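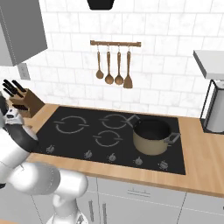 Michailidis objects that the term is used too loosely, and that a purchase price with a margin added on top is a quotation, "whatever the cover page says." Most later usage follows this narrower reading, in which a manipulation cell budget is a plan covering the full service period of a robot arm, its gripper, its software and the station where it works.

A manipulation cell budget is normally drawn up before a supplier is chosen. It separates capital items from recurring items. Capital items include the arm, controller, end effector, mounting, guarding and workstation fixtures. Recurring items include software licenses, replacement finger pads, calibration, operator training and floor space.

Simulation

Kitchen and household tasks are often budgeted with a simulation stage ahead of any hardware order. A rendered counter with a cooktop, a pot and a knife block allows reach and clearance to be checked against several arm models at no hardware cost. The Nillora method assigns 13 percent of the total to this stage and holds back the arm order until it closes. Modeling labor is the largest expense – compute time is usually minor. Results depend on the accuracy of the models, and contact with glossy or thin objects is commonly retested on a physical bench.

Sizing

Erketti planning sheets rate a cell by operating hours. A cell scheduled for fewer than 1000 hours a year is treated as shared equipment, and its cost is divided among the projects that book it. Above that level it is charged to a single project. The Dravus variant uses the same threshold but counts setup time, so a cell logged at 949 working hours may still be classed as dedicated.

Contingency

Practice differs on reserves. Erketti sheets carry a separate line for gripper replacement, while Dravus places all spare parts in one reserve and requires written approval for any draw above 100 dollars. Neither system covers changes to the room itself, such as power outlets or counter reinforcement, and these are entered under facilities.

See also

Equipment depreciation
Total cost of ownership
Workcell layout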